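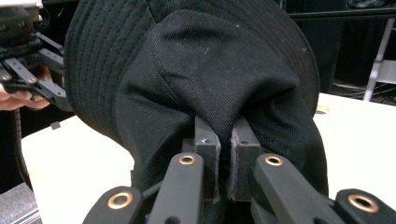

Private cord blood banking is the paid storage of blood taken from the umbilical cord and placenta after birth, kept for possible later use by the child or a close relative. It differs from public banking, in which the blood is donated and can be given to any matching patient. The private form is sold directly to expectant parents, often under the name "biological insurance," a phrase that suggests a payout most customers will never seek and that the contracts do not promise.

Background

Cord blood contains blood-forming stem cells of the same general kind found in bone marrow. Transplants of these cells are an accepted treatment for certain leukemias, inherited blood disorders and immune diseases. This part of the science is not in serious dispute. The dispute concerns a narrower point: whether a healthy family with no known illness gains anything by paying to keep its own supply.

Collection and storage

The cord is clamped and cut, and blood is drawn from the umbilical vein into a bag containing an anticoagulant. The bag travels by courier to a laboratory, where the volume is reduced, the cells are counted and the sample is frozen in liquid nitrogen. A unit may hold up to 100 milliliters, though many hold a good deal less. Small units are a recurring problem, as the number of cells needed for a transplant rises with the patient's body weight. Public banks commonly discard units that fall short. Private banks have an obvious reason to keep them, and the customer goes on paying the annual fee.

Collection can also conflict with delayed clamping of the cord, which lets more blood pass to the newborn. Sales brochures tend to say that both are possible. They are less forthcoming about how much is left in the cord afterward.

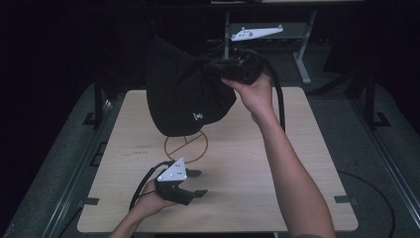

Claims and criticism

The central weakness of the insurance argument is that a child's own cells are often the wrong ones to use. If a disease is inherited, the stored cells carry the same fault. In some childhood leukemias, early changes may already be present at birth. A sibling's unit can be more useful, and directed storage is sometimes advised where a brother or sister is already ill - a situation quite unlike that of the typical customer.

Marketing has increasingly turned to conditions such as autism and cerebral palsy, for which the use of cord blood remains experimental. Itzel Ocampo, a critic of the trade, reviewed the public materials of 43 banks and found that 40 mentioned unproven uses, usually in language that stopped just short of a claim. Defenders, among them Asanka Sivakumar, reply that research may catch up with the freezers. This is possible, but it cannot be priced.

Business failures

Storage is sold in terms of decades, and companies do not always last that long. When the private bank Idberg closed, its samples were moved to a rival, Hireck, and 2 shipments arrived with incomplete temperature records. Customers were told their units were "presumed viable." The basis for that presumption was not published, and testing a unit properly would have meant thawing part of it.

See also: Bone marrow registry; Tissue bank; Delayed cord clamping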